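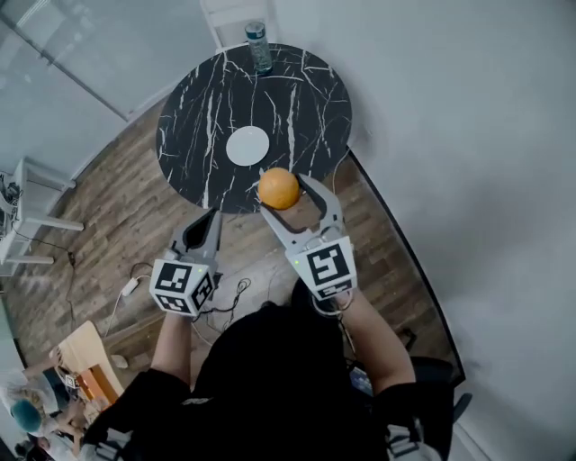

Why build two hand-held grippers before the arm they're meant for? The arm is the expensive bit, and a pair of grippers you can squeeze yourself will show you what's wrong with your fingers for the price of some filament.

Anyway, hello, it's Aug 4, 2021 and Duno is nearly 900 grams per hand, so that's my evenings sorted (my wrists are not speaking to me). The first pair, back in February, had flat fingers and dropped everything round. The curved ones with the pointed tips are miles better! An orange ball sits nicely between them now, and I've been using a plain white disc as the place to put it down.

Marker cubes next. They go at the base of each gripper, and I printed the first lot on glossy paper like a fool, so every lamp in the room bounced straight off them. Matt paper, glue stick, leave them alone overnight. Nerea Lorente lent me her good craft knife for the edges and would like it back.

Cables are still my big grumble. They hang down off both grippers and get under my feet, and I've ordered a 310 cm sleeve to bundle the lot together. I might run them up over the shoulders instead, if I can find a strap that doesn't slide about.

Still to do:

- stiffer springs, the 185 ones feel mushy
- tidy the wiring round the green lights
- ask Aitana Esteban how she did the triggers on Volar, they were lovely and light

Oh, and the left one squeaks. Graphite powder tomorrow, I think.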